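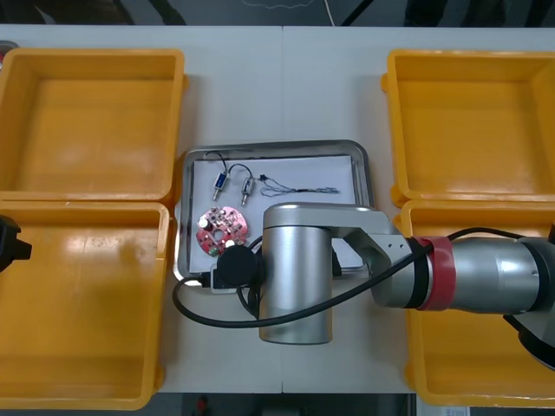 Budgeting for a small sorting arm in the home workshop

If you take apart old appliances and end up with more salvaged bits than evenings to sort them, you have probably priced one of the small robot arms and then closed the tab again. I did that all winter. I finally sat down in May with a pencil and a pad, and I wish I had started there, because the arm is only one line on the list!

Start with the bench. Measure it before you fall in love with anything. An arm needs room to swing as well as room to sit, and two arms facing each other need a good deal more than twice the thought. Lay out your bins and your parts tray the way you mean to use them, leave them there for a few days, and work around them by hand. You will find out quickly which bin is a nuisance to reach (mine was the back left one).

Then the small stuff, which adds up in a sneaky way. My four bins, the tray, cable ties, clamps and a decent power strip came to $127, and that was with a coupon from the farm store in Motulthorpe. Buy the bins all alike, shallow and open, so you only have to teach the arm one height. Shiny plastic throws glare under a strong lamp, so if your setup uses a camera, try one bin under your own lights before you buy the rest. A sheet of plain white paper in the bottom of a steel tray is the cheapest improvement I know of, and you can toss it when it gets grubby.

For the arm itself I compared the Ondel and the Ortner. The Ondel was $941 with a basic gripper. The Ortner cost less up front, but the gripper was extra, and so was the cable kit, and by the time I had added it all up there was hardly a lunch between them. Ask for the price of a complete working setup, in writing, and ask what spare finger pads cost while you're at it.

Set aside over $263 for the first year of spares and fixes. I keep mine in a coffee can marked Rirkora, after the old radio brand on the lid of my junk drawer.

One more thing about parts with wires on them. Solenoids, small motors and anything with a tail will tangle, and a tangle is hard work for a gripper. Plan on separating those by hand for a good while yet, and let the arm start with plain, chunky pieces. A twist tie around each bundle helps a lot, and a bag of them costs next to nothing.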